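Floor tape on carpet: the questions I keep getting

Reading time: 4 min

I put up one photo of a taped floor back in July and my inbox hasn't been the same since. So I've gathered the questions that come up most and answered them the way I'd answer them over a cuppa. I look after the fit-out of a shared workspace in Plodthorpe (desks, blinds, bins, floors, whatever's squeaking), and I've laid over 300 metres of tape in that time. I'm no flooring expert, just someone with sore knees and opinions.

Why tape on carpet at all?

Mostly because it's cheap and you can change your mind. We mark out walkways, the spot where the trolleys live and the patches that need to stay clear. Paint's out of the question on carpet, and our lease is very firm about anything permanent. Tape comes up again, and if the layout's wrong you've lost an afternoon and a bit of pride.

Does it really stick to carpet?

On low-pile commercial carpet, yes, pretty well! On anything fluffy, forget it – the tape sits on top of the tufts and lets go the first time someone drags a chair over it. If you can run your palm across the carpet and it feels more like felt than a rug, you're probably fine. Vacuum first, then vacuum again in the other direction. I skipped the second go once and the strip lifted off wearing a fur coat.

Which tape do you use?

I've tried two that I'd buy again. The Jekora cloth-backed one tears by hand and behaves itself around corners. The Fotitz vinyl is brighter and wipes clean, but you need scissors and a bit of patience with it. Whatever you pick, get one that says it's suitable for carpet and try a short piece behind a door for a week before you do the whole room.

Why yellow?

Our carpet's that grey speckle that every office in the country seems to have, and yellow jumps right out of it. I did try white early on and people walked over it as though it wasn't there. Blue was worse, because there's a slightly bluish cast to the grey in some lights and the line just melted into it. Red looks great but everyone assumes there's been an accident.

How do you get a tidy corner?

Lay the first strip right through to where the corner will be and press it down. Start the second strip from there and let it overlap by the width of the tape, then rub the join hard with the back of a spoon (my colleague Begoñe Bravo swears by a wallpaper roller, and hers do look better than mine). Don't stretch the tape as you go. Stretched tape wants to shrink back, and by the next morning you'll have a gap at the corner you could park a bike in.

Do the corners have to be perfectly square? Not in my book. If the zone's the right size and people can tell inside from outside, it's done its job. If it bugs you, snap a chalk line first.

What about the floor outlets?

Go around them, please! There are flush covers dotted through our carpet and they're dead easy to forget when you're crawling along with your nose on the roll. Find every one before you start and plan your line so it clears them by a decent margin. Tape over an outlet cover means someone picks at it to get to the power, and then you've got a ragged end and a sticky cover. If a cover's sitting a bit crooked, leave your line straight and don't try to match it.

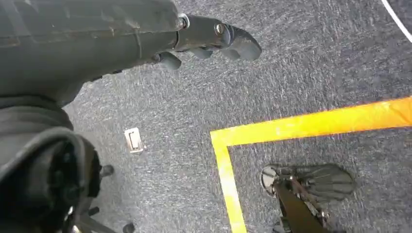
How long does it last?

In a quiet corner, ages. Along our main walkway I get 7 months or so before the edges go grubby and start to curl. Castors are the big killer, especially when they turn on the spot. I patch the worst bits and redo the lot when the patches start to annoy me.

Can I vacuum over it?

Yes, but switch the brush head off, or lift it a touch as you cross the line. Go along the tape where you can. Our cleaners were lovely about this once I'd asked.

How do I get it off again?

Slowly, and low to the floor, pulling the tape back over itself. Early morning's no good in winter – the glue's stiff and the tape snaps every hand's width. Warm it with a hair dryer on low and it comes away much more happily. For leftover stickiness I dab on a little Pacheco citrus cleaner with a rag, test it somewhere hidden first, and blot. Scrubbing just fuzzes up the fibres.

Can you come and do mine?

Ha, no, sorry! My knees have spoken. I'm happy to look over a floor sketch if you email one through, though, so long as the outlets are marked on it.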